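자료실 > 생활 강좌 > 발표 노트 > 침실 옷 정리
검색어를 입력하세요 검색
공유 17 댓글 4

침대 위에 쌓이는 옷, 어떻게 접을까
발표자용 노트

슬라이드 1. 인사
마이크 확인. 뒷줄까지 들리는지 물어볼 것. 오늘은 옷장 정리 전체를 다루지 않는다고 먼저 말한다. 침대 위에 벗어 둔 옷, 그중에서도 긴소매 윗옷만 다룬다. 지난번 Jakia 강좌 때 범위를 넓게 잡았다가 시간이 모자랐다. 질문은 중간에 받아도 된다.

슬라이드 2. 왜 침대인가
침대는 집에서 옷을 펼치기에 제일 넓은 면이다. 식탁은 닦아야 하고 바닥은 허리가 아프다. 그래서 접기에는 좋은데, 접다 만 옷이 남기도 쉽다. 밤이 되면 의자로 옮기고 아침에 다시 침대로 옮긴다. 여기서 손을 들어 보게 한다. 의자에 옷 걸쳐 두는 분 계신지. 답을 오래 듣지 말고 넘어간다.

슬라이드 3. 옷을 세 묶음으로 나누기
바로 빨 것, 한 번 더 입을 것, 접어서 넣을 것. 설명은 짧게. 한 번 더 입을 옷이 문제인데, 이건 접지 말고 거는 쪽을 권한다. 문 뒤 고리 하나면 된다. 고리 제품을 묻는 분이 꼭 있다. 나는 Evex 고리를 쓰는데 다른 것도 상관없다고 답한다. 가격을 물으면 모른다고 한다.
빨래 바구니 위치 이야기는 시간이 남을 때만.

슬라이드 4. 펼치기
접기 전에 이불부터 편다. 이불에 주름이 있으면 옷의 선이 안 보인다. 무늬가 큰 이불은 옷자락을 찾기 어렵다는 분도 있는데, 옷 색이 단색이면 별 문제가 없다. 줄무늬 이불이면 줄에 맞춰 옷을 놓아도 된다. 사선 무늬는 기준으로 삼지 않는다. 침대 가장자리를 기준으로 잡는다.
순서는 다음과 같다. 어깨를 잡고 한 번 턴다. 앞면이 아래로 가게 놓는다. 양쪽 소매를 옆으로 뻗는다. 손바닥으로 목에서 밑단 쪽으로 쓸어내린다.
시연할 때 손바닥 동작은 천천히 한다. 빨리 하면 뒤에서 안 보인다고 한다.

슬라이드 5. 소매
긴소매는 여기서 제일 많이 틀린다. 소매를 몸판 위로 바로 꺾으면 어깨 쪽이 두꺼워진다. 먼저 몸판 옆선을 삼분의 일쯤 안으로 넣고, 소매는 그 위에서 아래로 내려 접는다. 소매 끝이 밑단보다 길게 나오면 한 번 더 꺾는다. 반대쪽도 같다. 손목 부분이 조이는 옷은 손목을 먼저 납작하게 눌러 준다.
다음 사진은 접기 전의 상태를 이야기할 때 쓴다. 사진을 띄우고 잠깐 기다린다.
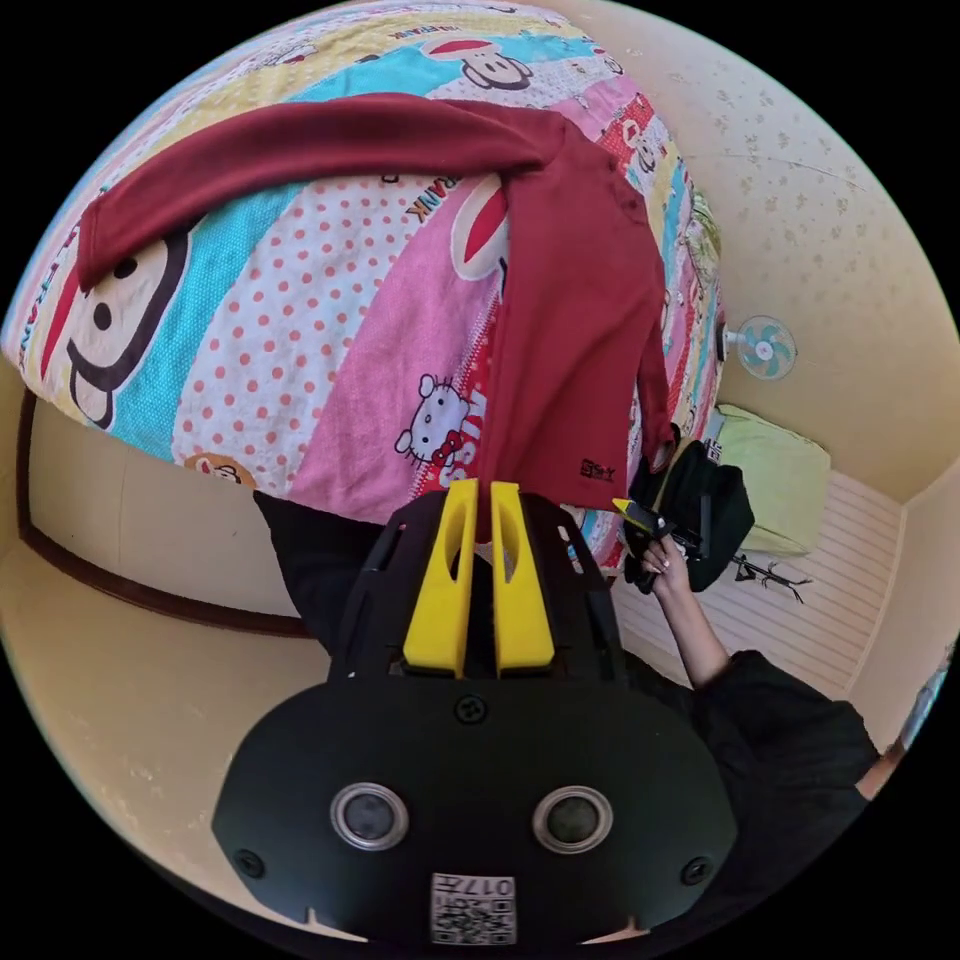
사진 1. 폴 프랭크 무늬 이불 위의 자주색 긴소매 옷. 아직 반듯하게 펴지 않은 상태.

사진을 띄운 채로 할 말: 한쪽 소매가 왼쪽으로 길게 뻗어 있다. 몸판은 침대 가장자리까지 내려와 있다. 이대로 접기 시작하면 좌우가 맞지 않는다. 먼저 옷 전체를 침대 안쪽으로 올리고 어깨선을 맞춘다. 밑단 쪽에 작은 로고가 있는 옷은 로고를 표시로 쓸 수 있다. 다 접은 뒤 로고가 어디에 오는지 기억해 두면 다음에 접을 때 편하다.
이불이 예쁘다, 헬로키티도 있다는 말이 나오면 받아 주고 바로 옷 이야기로 돌아온다.

슬라이드 6. 몸판과 보관
밑단에서 목 쪽으로 반을 접고, 다시 반. 두꺼운 옷은 한 번만 접어도 된다. 세워 넣을 서랍이면 폭을 서랍 높이에 맞춘다. Koltus 서랍처럼 얕은 것은 세우지 말고 눕혀서 쌓는다. 높이 쌓으면 아래 옷을 꺼낼 때 무너지니 3장까지만.

슬라이드 7. 실습
두 명씩 짝을 지어 각자 가져온 긴소매 옷을 접는다. 옷을 안 가져온 분께는 Tautahi 강의실 연습용 옷을 나눠 준다. 돌아다니면서 소매 접힌 방향을 본다. 끝나면 서로 바꿔서 펼쳐 보고 다시 접는다.

질문 대비
모자 달린 옷은? 모자를 등 쪽으로 펴고 마지막에 같이 접는다.
니트는? 걸지 말고 접는다. 접는 순서는 같다.
아이가 접어도 되나? 된다. 소매까지만 시키고 반 접기는 같이 한다.

조회 1,539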